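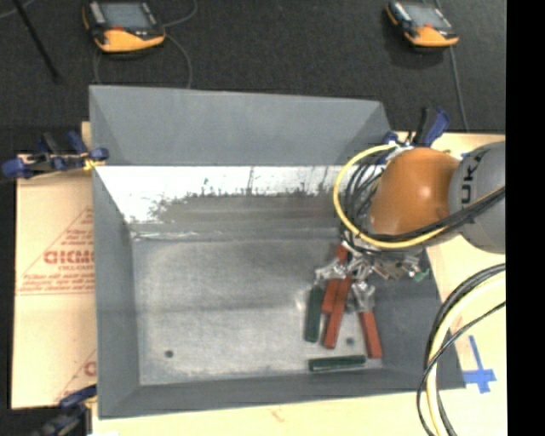
Section 4. Preparing the Bin-Picking Cell for a Club Session

This section applies to all members of the Mernbridge Student Robotics Club who have completed the arm induction. It covers the placement of the bin, the loading of parts and the first supervised pick. Sections 1 to 3 must be signed off before any member begins the steps below. Questions about this section go to Firouzeh Yazdani, faculty supervisor.

CAUTION: Work inside the reach of the arm is permitted only when the arm is stopped and the supervisor has confirmed the stop aloud.

4.1 Placing and securing the bin

1. Set the metal bin on the work surface with its open top facing up.
2. Align the bin with the marks recorded on the cell sheet. Do not estimate the position by eye.
3. Fit the clamps to the bin and tighten them by hand. Do not use a wrench or a length of pipe to gain extra force.
4. Press firmly on each wall in turn. If the bin shifts, loosen all clamps and return to step 2.

Note: The blue tape cross on the work surface beside the bin is a reference mark. It must not be lifted, covered or replaced without the agreement of Sheldon Campbell, who keeps the calibration record.

4.2 Loading the parts

5. Check the floor of the bin for chips, grit and forgotten hardware. Scuffs and worn patches are acceptable. Raised burrs are not, and must be reported.
6. Place the red and green bars in the bin by hand, one at a time. Bars may lie at any angle and may lean on one another.
7. For a first session, keep all bars on one side of the floor. Spread them across the full floor only after the team has passed the Priterton trial.
8. Enter the color of each bar in the run log before the arm is enabled.

Note: A bar lying close to a wall is a harder pick — the gripper may not have room to close. Teams should include at least one such bar once they are confident with the open floor.

4.3 Checking cables

9. Follow each cable along the arm and confirm that it is not pinched, kinked or trapped under the bin.
10. Confirm that the loop of yellow cable has enough slack for the full planned motion. Cables that hang over the bin must clear its walls at the lowest point of the pick.
11. Keep handheld controllers away from the bin and their leads clear of the clamps.

4.4 First supervised pick

12. Load program 1346 and set the speed limit to 38 percent.
13. Run the approach with the gripper open and stop above the parts.
14. With the supervisor's approval, complete one pick and return the bar to the bin.
15. Wait 60 seconds, then review the log with the whole team before the next attempt.

CAUTION: If the gripper touches a wall, stop the arm and leave everything where it is. Ayantu Chala or the supervisor on duty will decide how to proceed.

Revised 19th March. Teams entering the Betthorpe meet in July must use this revision.

We use cookies to improve your experience on this site. By continuing to browse, you accept our cookie policy. Accept | Manage settings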